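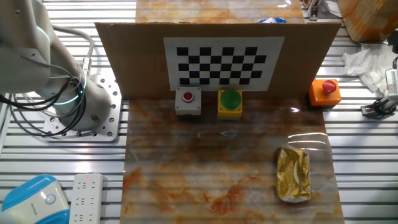

Why do coaches use preseason friendlies if the results don't count?
Mostly to get minutes into legs and to try out shapes and partnerships before points are at stake.

I put that question first because it came up in every one of my groups last year, and because a lot of you will be asked some version of it by a parent on a touchline. So let's take our time over it. These notes go with session 2 of the club coaching module. Bring them along, scribble on them, argue with me in the margins!

Minutes first

A player coming back from the summer break is rarely ready for a full match. Most coaches I've worked with build up in steps: a half, then an hour, then the lot. Béla Szénási, who had the Drikeck first team when I was his assistant, wanted every likely starter to have played 70 minutes at least once before the opening league game. He'd cheerfully take off his best forward while losing, and the crowd would groan, and he'd just go on chewing his gum. I grumbled too, the first time. By August I'd stopped.

Who plays with whom

Center backs need games together. So do a fullback and the winger ahead of him, and people forget that pair. When you plan your friendlies, write the partnerships down before you write the lineup. I use a plain grid with names down the side and matches across the top (Afroza Cassim has a much prettier one on her laptop, ask her nicely).

Picking opponents

Go easy, then hard, then somewhere in between. A run of big wins against weak sides tells you very little about your defending. Milent once played a whole preseason against teams two divisions down and let in 8 goals in their first two league games. I was on the bench for both of them, so I feel entitled to bring it up.

What to write down

Keep it short. I note where we lost the ball, how long we took to get back into shape, and who went quiet after the hour. Some 15 lines per match is plenty. The score goes at the bottom of my page, in small letters.

For next time

Read the Barua match report in your folder and pick one substitution you'd have made earlier. Then plan four friendlies for a squad of your own, with the partnerships you want to test in each. Anjana and Pichit, you're presenting first, so please have yours ready by 6 p.m. and send me a copy beforehand. Tanvir has the key to the equipment room if anyone wants cones and bibs for the practical.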